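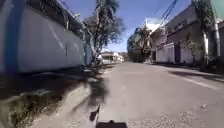
Fig. 4-1. Front view, narrow street with tree shadow near the left curb.

4.3 Setting up the street follower (Cirnel stack)

Do this after camera calibration, not before. Robot on the stand, wheels free.

1. Start the Cirnel console. Load the Drundholm map tile.
2. Open Perception - Masks. Draw the body mask over the black front part, bottom center. Include the thin bit that sticks up. Miss it and the planner sees an obstacle that never goes away.
3. Set shadow rejection to 27. Lower values and tree shadows come up as curb.
4. Set the free-space threshold to 80. Save.
5. Run Check Mask. Status line should go green.

NOTE: leaf litter along a curb scores as rough ground, not as an obstacle. Leave it that way. Cost is set in the Koltex layer file, line 23.

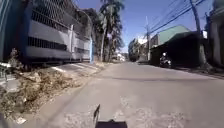 Houshang Shokri writes that on his unit the litter cost was too low after the January update, and the planner kept hugging the left curb untill he doubled it and reloaded the layer. Same fix works on older builds. Double it once only.

6. Go to Planning - Lateral. Pick "center of free space". Don't use "follow left edge" on streets with a gutter.
7. Tick Slow For Riders. Applies to motorcycles and bicycles, moving or stopped.

CAUTION: reload the layer with the motors off. A reload clears the current path and the controller may jump to the last saved one.

8. Replay the sample log, 3,787 frames. Watch the green path overlay.

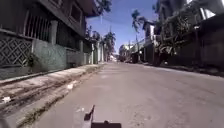 9. If the path bends toward the curb, go back to step 4 and raise the threshold one notch at a time. Replay again after each change.
10. Path steady? Export the profile to the Ahmadpour folder, then restart the console. Profile wont load without the restart.

Wheels down only after step 10. First drive at walking pace - hand on the stop button.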